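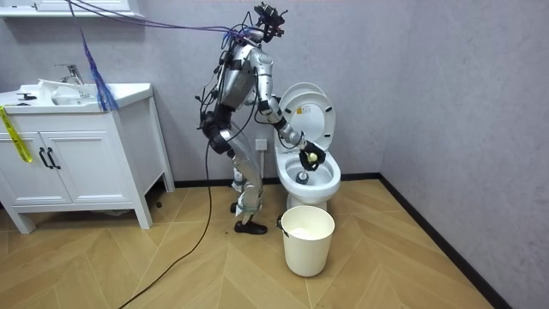
Ambros Hauser told us before we had even sat down that a conference room usually fails at the ears, well ahead of the eyes. He had hung up his coat, poured himself some coffee and started in on microphones, and I knew I was going to enjoy the open house at Prakus.

I drove over to Clakville in June, mostly because our own office is finally replacing its meeting room gear and I wanted to hear the stuff in person (spec sheets put me to sleep, I admit it). The building is easy to miss from the road, so watch for the feed store and turn right after it. They had printed 200 name badges, and when I signed in a little after ten there were 133 left on the table, so it was a cozy crowd and you could get a question in.

The morning went to the Kikier, their new speaker bar for small rooms. We took turns sitting at the far end of a long table and mumbling, which I'm good at, while the folks on the other end of the call wrote down what they heard. They got nearly all of mine! Paper shuffling still came through louder than I'd like, and the woman running the demo said they were working on it.
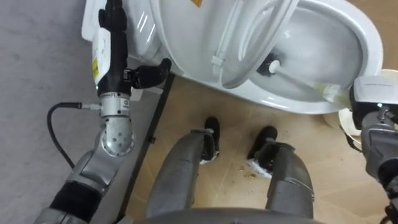 After lunch (very decent chicken salad, and somebody's mother had clearly made the lemon bars) we moved on to the Nakpan, the ceiling microphone I had really come for. It comes in 2 sizes, and the larger one is meant for the kind of training room where people wander while they talk. I wandered. The sound stayed even until I got right up against the windows, where it went a little hollow, and Ambros said curtains would help more than any setting in the menu.

Prices weren't posted, which bugged me a bit, but they promised to mail a list. I also forgot to ask if the wall panel works with our old phone system, so if you're going to the fall open house, please ask for me and drop me a note.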